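Kitchen Tips: Can a Machine Clear the Table Yet?

I love this question, and I get it every time I mention the Prikell arm we've been trying out. Short version: some chores, yes! Others, keep your tea towel handy.

Wiping a flat bench is the easy one. Ours does a lovely job if you clear the crumbs first and wring the cloth out well (a sopping cloth just gets pushed about). Picking up one thing and putting it in a dish is coming along too. In November it managed 29 bread rolls in a row before it squashed one, and I cheered like it was the footy.

A few things that help, whatever brand you've got:

Leave a good gap between items. Crowded plates are still trouble.

Use a dish with a low side. Tall bowls get knocked.

Choose a rim in a darker colour than your table. My Messina dishes went much better than the plain white ones.

Turn off the downlight over anything glossy. Glare muddles the camera.

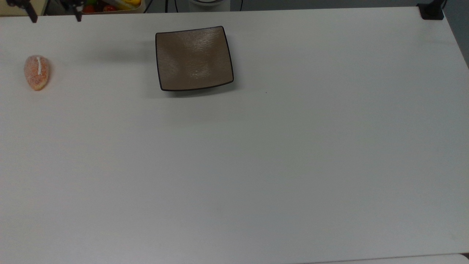
Soft food is the part I'm keenest on. The Hokance fingertips have 2 grip settings, and the gentler one is the go for anything sugared or iced. Go slowly, and wipe the tips between goes or the sugar builds up.

Folding fitted sheets? Not a chance so far. I'll have another crack at it over winter and post how it went.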